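Small blocks, big winter: the toy table at Drukton

2020-11-01

The toy table is back for the dark months and we're so pleased with how it's shaping up! We've gone right back to basics this year with plain wooden blocks, no paint and no letters, and a few little boxes to put them in. It sounds like nothing much, but a toddler with a box and a block is a very busy person. In it goes, out it comes, in it goes again (and then under the sofa, if you don't watch).

The Linda sets are ready to borrow from the front desk. Each comes in a cloth bag with a small box, and you can keep it for 2 weeks. If you'd like to hang on to it longer, just tell us when it's due and we'll put you down for another turn. Please give the blocks a wipe with a barely damp cloth before they come back, and let them dry overnight on a towel. Don't soak them! Bare wood swells and goes furry at the edges, and we'd love these to last well past February.

We're also after old tablecloths and play mats for the floor corner, the more colourful the better. A big cloth makes tidying up so much easier: gather the corners, tip everything towards the box and you're nearly done. Drop them at the Flumero entrance or leave them with the Sikder reading group.

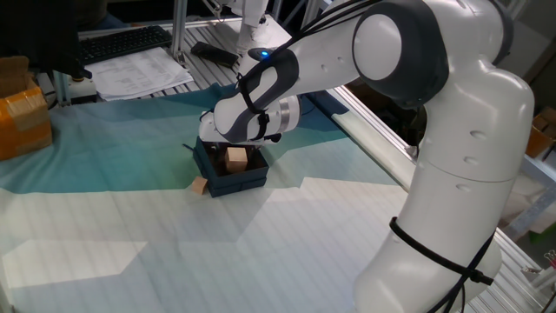 How do you get rough edges off a plain wooden block?
Rub them lightly with fine sandpaper, following the grain, then wipe away the dust with a dry cloth and run a finger along each edge to check it's smooth.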